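February 2020

Went back over to the stone yard at Prirkora this morning with the kitchen tape in my coat pocket.

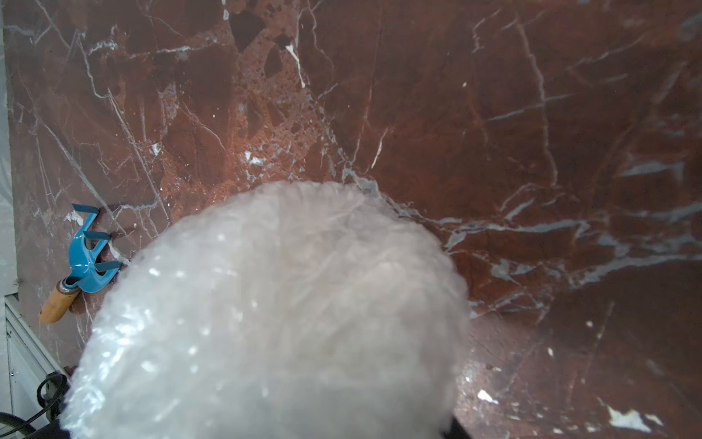

The red-brown marble, polished, with white and grey veins.

I like it more than I expected to. Mum would have called it a pub counter. The price for the hearth piece came to $384 cut and delivered, and they want 24 days. I said I'd think about it and drove home the long way past the lake.

The rest of the day was the chimney. Onni Toivonen came at eleven and had his head up the flue for most of an hour. He says the liner is sound but two of the bricks behind the damper have gone soft, and he won't light anything under it until they're replaced. I gave him soup. He told me about his sister's place in Clukau, where the snow took the porch roof off, and then he told me again while he was putting his boots on.

After he left I sorted the box of papers from the hall cupboard. Found the original bill for the Fröhlich stove, the manual with Dad's writing in the margins, and a receipt for 52 bags of cement that I can't connect to anything on this property. Kept the first two.

Phoned Ellen about April. She can come for the long weekend but not before, so the guest room can wait - the paint colour as well.

Supper was eggs. Minus nineteen on the porch at eight o'clock and the kitchen tap running a thin trickle so the pipe doesn't freeze. Must ask Onni what he'd charge for the bricks.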